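2018-05-04

Pectin trials, second batch from Mastia. The first drum set too fast in the depositor hopper and we lost half a morning cleaning it out, so today was given over to the slow-set grade only. Neelam Tyagi wants a recommendation before the Bundberg people place their order for the autumn jelly line.

Base recipe unchanged from the last entry: sugar, glucose syrup, water, buffered with sodium citrate. Pectin dry-blended with five parts of the sugar before it goes in. I skipped that step once in November to save time and got fisheyes that no amount of stirring would break up. Not doing that again.

Cook 1. Brought to 78 Brix, acid added last as a 50 percent citric solution, pH 3.4 measured on a diluted sample. Deposited in starch. Gel started to form in the funnel before the second tray was full. Texture after two hours short and slightly grainy, the usual sign of pre-gelation. Rejected.

Cook 2. Same solids, less acid, pH 3.6. Working time much better, all trays filled. Clean break when bent, no weeping on the cut face. Slight stickiness on top, which may be the room humidity and may be the syrup. I did not have a dry room to compare against.

Cook 3. Same as cook 2 with the citrate raised by a tenth. Too soft at two hours. Will look again tomorrow, but I expect it to stay soft. The buffer is doing more than the data sheet suggests at this dosage.

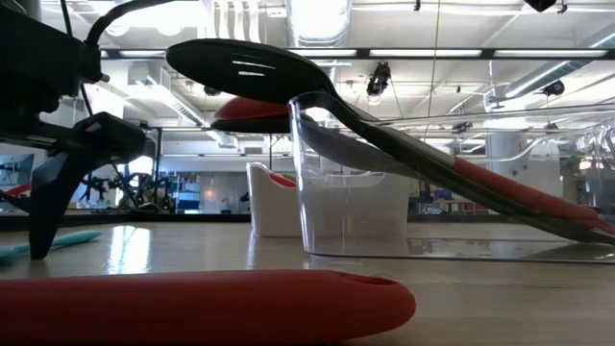 Bench with red-handled utensil and clear container.

Gel strength numbers from the Skuvon analyzer are not usable yet. The probe was zeroed against the wrong load cell file and every reading in the first set came out high by the same amount. I could subtract the offset, but Neelam would ask how I know it is constant over the range, and I don't. Repeat with fresh samples.

Phone call with Rawat after lunch. Their position is that we should go to a blend with some amidated pectin and stop chasing pH. They may be right for a reduced-sugar product. At 78 Brix I see no case for it, and the amidated grade would have to be declared differently on the label for two of the markets Bundberg sells into. Told them I would run one side-by-side if they send a kilo. They will send it with the next pallet, whenever that is.

Flavor loss again with the lemon oil. Added at 100 C it mostly goes up the hood. Waited until the mass had dropped below 90 in cook 2 and the difference was plain, but that eats into the working time. A later-setting grade would fix both problems if Mastia has one. Email sent.

To do: recalibrate the pH meter with the 4.01 buffer, dry the starch overnight, label the cook 3 trays before somebody eats them.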